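OK I have feelings about data collection rules and I'm going to post through them. Short thread!

1/ We just rewrote the handheld gripper rules for the Prendon station. The old doc was 15 pages. The new one fits on one sheet taped by the door and I love it so much.

2/ Rule one: both grippers in hand before you hit record. No grabbing one mid-episode! We threw out 600 episodes in February over exactly this (yes, 600, yes, I cried a little).

3/ Rule two: cables go out the back and toward you, never across the work area. If a cable crosses the object, stop and start over. It feels fussy for a day and then your hands just do it.

4/ Rule three: a bad take gets a tag, it does not get deleted. Lamont argued for this on their side and they were so right. We have 1658 takes now and I can tell you what happened in every one.

5/ Rule four, my favorite: leave the table the way the next person needs it. Same board, same start spot for the cup, write down anything you moved.

6/ Still fighting over break times. Enton wants a pause every 1000 takes, I think that's way too long for anybody's wrists. Tell me what your lab does, please!

7/ Anyway, back at it this afternoon with the Miso task set. Cup first, then the small metal bits, which are SO fun once you get the hang of them.
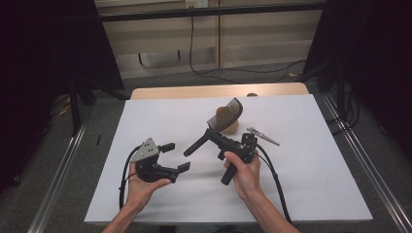
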